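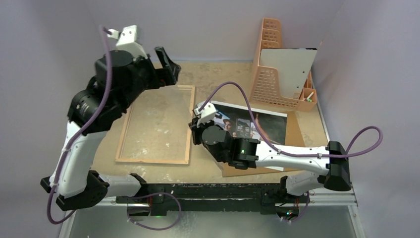
Volume 3, No. 2

Keeping the Night Bus Running: A Conversation on Rural Transit

The Histcombe night service carried its first passengers in 2000, when the last shift at the Barrera packing plant ended well after the final county bus had gone. Two decades later the plant runs fewer shifts, but the bus still leaves the Sodmont depot every evening and still stops at the hospital gate. Lutfa Cassim has overseen the route for most of that period. She spoke with this bulletin in September 2020 about ridership, schedules and what small towns may fairly expect from public transportation.

Ms. Cassim began with the timetable, which she regards as the most misunderstood document her office produces. "People read it as a promise about the bus," she said. "It is also a promise about the connection. If we reach Sodmont four minutes late, the rider has lost an hour."

The route was redrawn last year after a survey drew 573 replies. Most respondents asked for a later return trip from the hospital. A smaller group, largely from the farms north of Histcombe, wanted a stop at the Binorach crossroads, where there is no sidewalk and no shelter. The office granted the first request and put off the second.

"I was not comfortable with riders standing on that shoulder in the dark," Ms. Cassim said. "We asked the county for lighting and a paved pad. The pad has been approved. The lighting is under review, and I would like to see it finished before the stop opens."

Asked whether a van on call would serve the northern farms better than a fixed route, she answered with some care. A trial of that kind ran for one winter. Riders had to telephone by noon, and the people who most needed the service -- home health aides and kitchen staff -- often did not know their hours by then. Trips were booked and dropped. The drivers disliked it as well.

"A bus that comes whether or not you called is a different kind of service," she said. "You can build a job around it. I have had employers tell me they hired someone after looking at our schedule."

Fares remain a point of dispute. The night service charges the same as the daytime routes, although it costs more to operate, and the difference is met from the county's general fund. Ms. Cassim does not expect the arrangement to change in the coming budget. She noted that over half of the night riders hold a monthly pass, and that a surcharge would fall on the people least able to pay it.
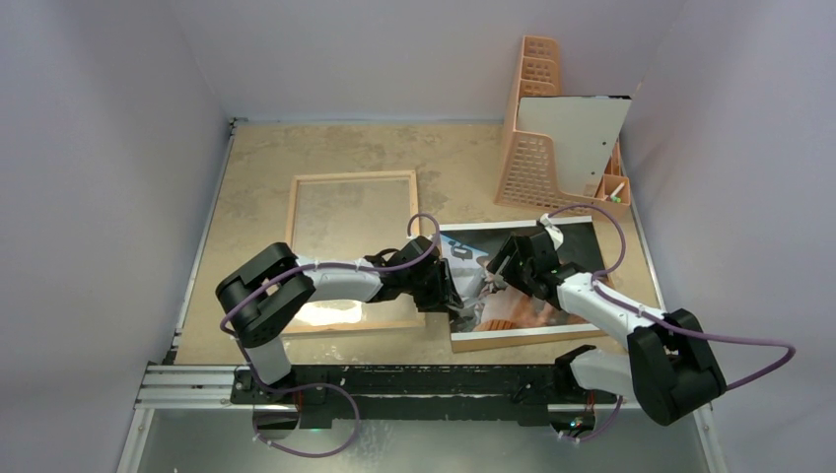

Jean McIver took a different view of the fare, writing that a modest night charge would be accepted if the money went toward the Binorach stop and the county published the accounts. Ms. Cassim was shown the letter. "I understand the argument," she said. "My concern is that a charge brought in for one stop seldom goes away when the stop is built."

On staffing, she was more hopeful. Two drivers completed their training this summer, and Calum Strachan has moved from the day roster to nights at his own request. The office still lacks a relief driver for holidays, and the position will be advertised again.

She closed with the shelter at the hospital gate, which faces the wrong way for the winter wind. Turning it would require a new foundation. An estimate has been requested.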